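Garkus opens its doors to show robots learning to tidy a kitchen

Mon 31 January

What does a robot make of a cluttered worktop? Visitors to the Garkus open day had the chance to find out on Saturday, when the team behind the Tarkar project showed their work to the public for the first time.

In all, 438 people came through the doors, from families with pushchairs to students and retired engineers with some very sharp questions. The plan had been for six short demonstrations. By mid-afternoon the queue was so long that the team had run 13!

The main draw was the simulator, called Xenos, where robot arms practise picking things up and putting them down in a kitchen that exists only on a computer. Everyday shopping is mixed in with things you would never expect to find next to the bread, and the arm has to cope with all of it.
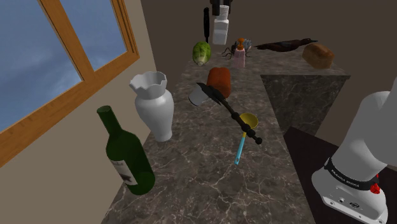
Visitors were invited to choose an object and type in a plain instruction, then watch on the big screen as the arm had a go. Some attempts went smoothly and others ended with things rolling off the worktop, which got the biggest cheers of the day.

"We didn't want to show only the tidy runs," said Modupe Ogbonna, who leads the Tarkar project. "People learn much more about our work when they see it go wrong and can ask us why. One girl asked how the arm knows which end of a thing to hold, and we spent 30 minutes on that – it's a question we argue over most weeks."

Upstairs, Ismael Batista and Ya-wen Lo ran a drop-in table where children could build a room of their own and fill it with objects. The most crowded rooms will be added to Xenos as practice rooms in February, with their makers' first names attached.

Chin-lung Su, who looks after visits at Garkus, said: "I'm so pleased with how many people stayed to chat. We'd love to do it again, with more chairs next time."

Schools and community groups who would like to arrange a visit can ask at the Garkus front desk in Grerna. Visits are free and the building is step-free throughout.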